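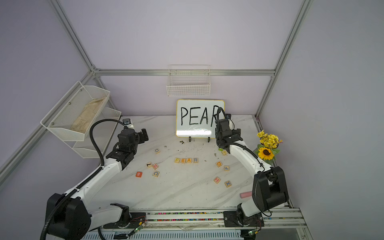
How to run your own test of the Dolville spelling kit before you pay for it

Dolville sells this as a two-arm starter kit that "reads a word and builds it." You write a word on a whiteboard, the arms find the letters and put them in a row. The sales clip is smooth. I have watched a lot of smooth sales clips, so when Nasrin Ansari got us a trial set in May I wrote my own test, and you can repeat it on any kit of this type.

Step 1. Pick your own words. Do not use the list in the manual. A kit can be tuned to a short list and look clever. We used CAR and PEAR, plus a few others, 12 words in all. Write in plain capitals with a thick marker, and wipe the board properly between runs.

Step 2. Throw in letters you don't need. If the only blocks on the table are the ones in the word, the arms only have to sort out the order. Add at least 6 extras and turn some of them sideways. An N on its side is very close to a Z, and I want to know what the software does about that.
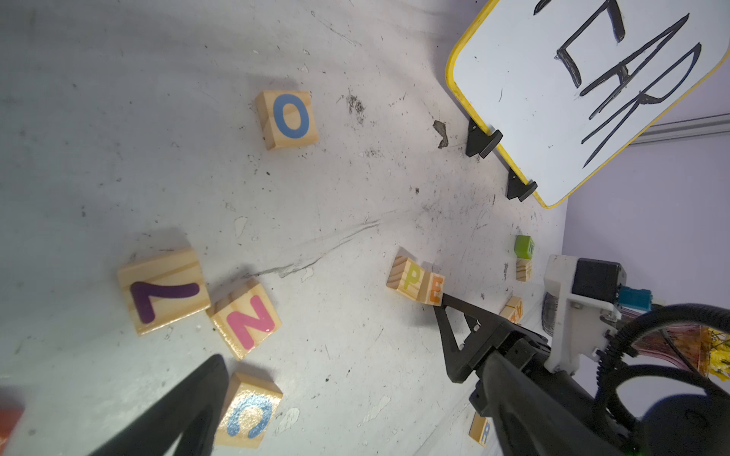 Step 3. Leave the table alone. Dolville's setup guide tells you to start with a clean, evenly lit surface. Fine for the first hour. After a Friday afternoon of runs your table won't be clean, and if the kit needs a wipe-down before each word, you should find that out during the trial.

Step 4. Log every run, including the ones where somebody nudges a block "just this once." Ramil Navarro kept our sheet, and a nudge went down as a failure. The support rep, Saulius Org, thought this was harsh. His brochure doesn't mention nudging, so I kept the rule.

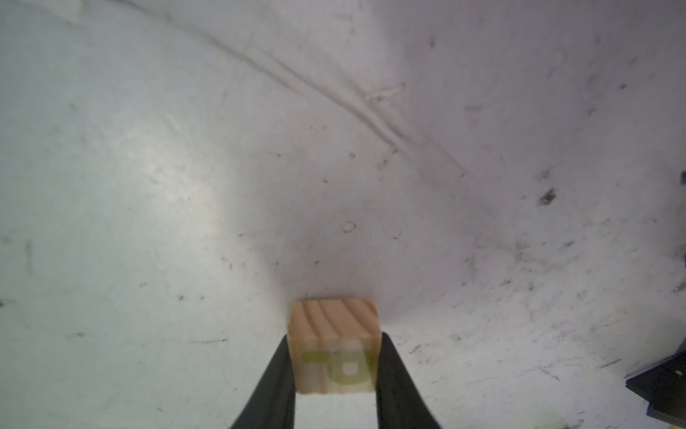

Step 5. Watch the grip separately from the reading. These are two different jobs and the brochure lumps them together under one success figure. Pull up the wrist camera view and look at where the fingers close. A wooden cube held between the fingertips with most of it sticking up above them may be fine for a lift, but I would check it again at the moment of release. Look at the letter too. A yellow-green letter that looks like a B lying on its side on pale wood has very little contrast, so write down the color of any block it misreads.

Step 6. Do the math yourself. We stopped at 39 runs, too few to prove much, and I'd ask any vendor quoting a percentage how many runs are behind it. Dolville has not told me yet.

The trial deposit is 2000 dollars, refundable if you return everything in the original packing. Keep the foam. I haven't decided whether ours is going back.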